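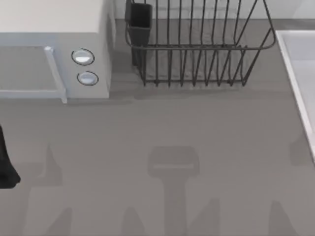

Re: Worktop heights and socket positions, Brelley flats

Zubaida Dhanial wrote:
> The Dobre drawings show the kitchen sockets 210 mm above the worktop
> in every flat. Type B has a deeper upstand than Type A. Do we keep
> the 210 or measure from the top of the upstand? Also, is the
> microwave on the cooker circuit or the ring?

Zubaida,

Keep the 210. It is taken from the finished worktop surface to the centre of the socket box, and the upstand does not alter it. I checked Type B against revision 4 of the drawings and the faceplate clears the upstand by 47 mm.

The microwave goes on the ring. Only the oven and hob are on the cooker circuit. The schedule Hidorlow sent in October has this wrong on sheet 14, where the microwave is listed with the oven. Please mark up your copy until they reissue it.

Two other points while the list is looking at kitchens:

The worktop joint in Type A falls behind the end socket. The fitters at Kukville moved theirs towards the window to get the box off the joint, and I would like the same done at Brelley. The cable has enough slack.

Extractor isolators are still shown inside the wall cupboard. Building control has asked for them to be reachable without emptying it. I have no preferred position yet. If anyone has a detail that worked in a narrow galley layout, send it to the list before Monday, as first fix starts on the upper floor that afternoon.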